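Chapter 4
Setting Up a Two-Arm Bench in a Shared Workshop

In this chapter
4.1 Choosing the table and frame
4.2 Mounting the arms
4.3 Cable runs
4.4 Loose objects for first trials
4.5 Working next to other people

By the end of Chapter 3 you had one arm that moved where you told it to. Adding a second raises problems that have little to do with programming. The two arms can hit each other. They share a table, and any wobble in that table reaches both of them. They also need twice the cable, and the cable has to go somewhere.

The bench used as our main example was put together by Vasilis Jurić and Marcelle Bailly at Puvstead, a shared workshop with 121 members. They built it in the evenings over two months and kept a notebook, which we quote from in places. Their first entry reads: "Table before arms. If the table moves we will be chasing errors until April." They were right to start there, and so will we.

A wooden top is a good choice for a home build. It is stiff, it takes a screw well, and it can be sanded and oiled again when it gets marked. Aluminium extrusion around the edge gives you something to bolt to, and it lets you shift a part a few millimetres without drilling a new hole. You will do this more often than you expect.

Before fixing anything, put each arm in place and move it by hand, with the power off, through the whole of its reach. Mark on the table where the two areas overlap. Most of the useful work is done in that overlap, and so are most of the collisions. Then look at the same space from the gripper's side. A clear path seen from a chair may be a narrow one seen from the wrist.
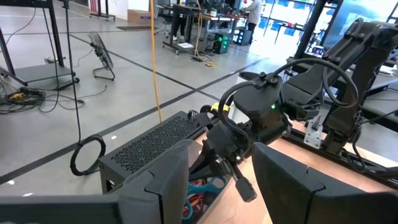 Figure 4.1 The second arm seen between the gripper fingers of the first. Note the cable looped over the wrist housing.

A cable at the wrist needs enough slack for the joint to turn fully both ways. Too little and it pulls at the connector; too much and it catches on the other arm. Jurić and Bailly allowed an extra 65 mm at each wrist and adjusted from there. Do the same check for every moving joint, one at a time, and write down the length you settle on.

Cables on the floor are a separate matter. In a shared room people walk past with their hands full, so plan the floor runs as carefully as the ones on the arm. Section 4.3 covers this, along with labelling both ends of each lead.

Once the arms are mounted and wired, you need something for them to handle. Start with light things that cost next to nothing and do no harm when dropped. Cups, small tubs and rubber bands are all suitable. Rubber bands are harder than they look. They lie flat, they change shape when touched, and two of them together will tangle. Containers are easier to hold, but they bring the grippers close to one another, and this is where your overlap marks earn their keep.

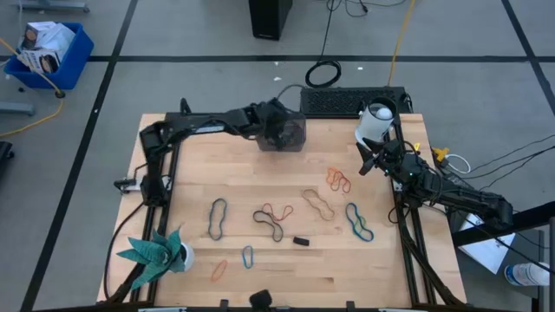 Figure 4.2 Both arms at work over the table. One holds a dark container close to the white cup near the other gripper; rubber bands lie across the wood.

Keep a log from the first trial onwards. The Puvstead notebook records 3058 attempts, each with the object, the arm used and one word for the result. It makes dull reading, but it showed them that their left arm needed its base bolts tightened again -- something neither of them had noticed by eye.

Before you go on to Section 4.1, measure the space you have, including the height above it, and make a sketch of the table from above. Mark the power sockets and the nearest walkway. You will need this sketch for Exercise 4.2.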